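So the Patch Moved My Whole Build Again

I logged into Wirnar on Saturday night planning to play for an hour, tops. Then I saw that Musari had been changed (again!) and there went my evening.

If you don't play, Musari is the healer with the long staff and the very short temper. I've been using her since March, and I had just gotten comfortable with the old shield timing. Now the shield goes up faster but drops the second you sprint, so all my running around like a maniac is suddenly a bad plan. I died five times in the first match. Brian Shemweta was on my team and was very polite about it, which made it worse.

The good part is the new store prices. Naqvi costs 600 shards now and I had 1,687 sitting there, so I bought him on the spot and took him straight into a ranked match without reading a single one of his skills. Great fun! We lost. He has this hook thing that pulls people off ledges, and I mostly used it to pull them right on top of me.

I do wish they'd fix the queue. Late at night I was waiting long enough to go make toast and come back, and then the map was Lerus, which I can't stand — too many stairs and no cover by the middle gate. Marichka Demchenko loves that map and keeps telling me to hug the left wall. I tried it. I got hooked off the left wall by somebody else's Naqvi.

Anyway, I'm at level 60 with Musari and I'm sticking with her for now, grumbling the whole way.

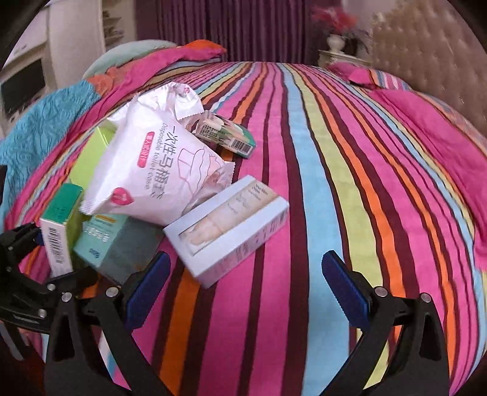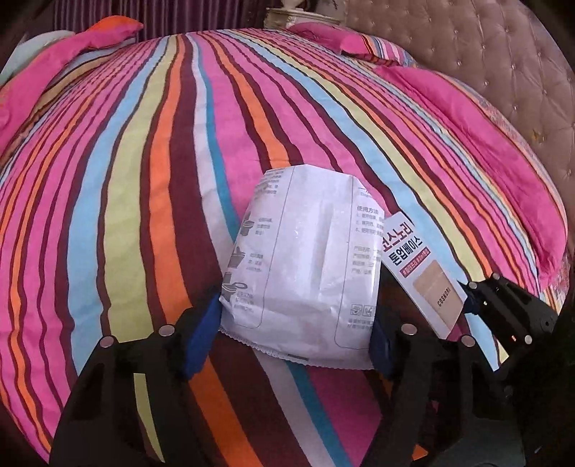
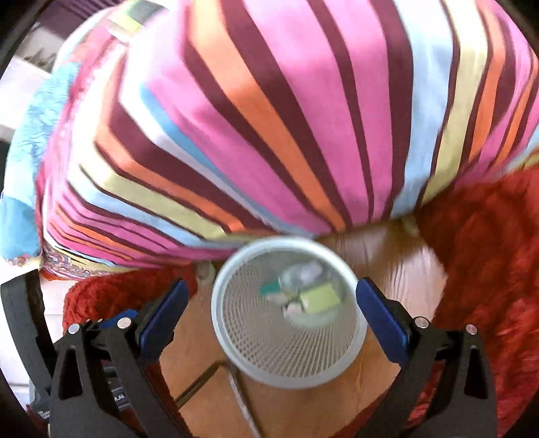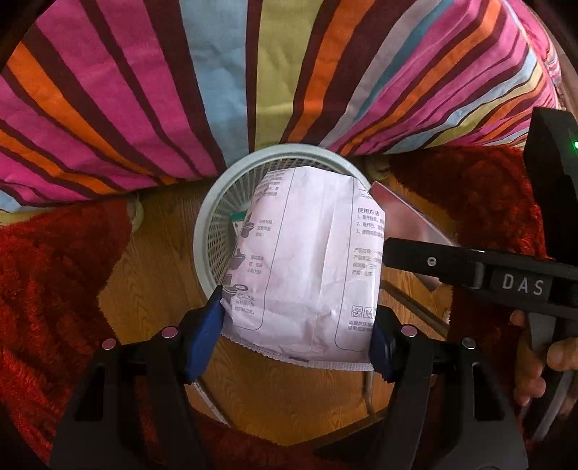 Do I lose my old Musari skins with the new update?

Your skins stay in the locker, but you have to equip them again the first time you pick her.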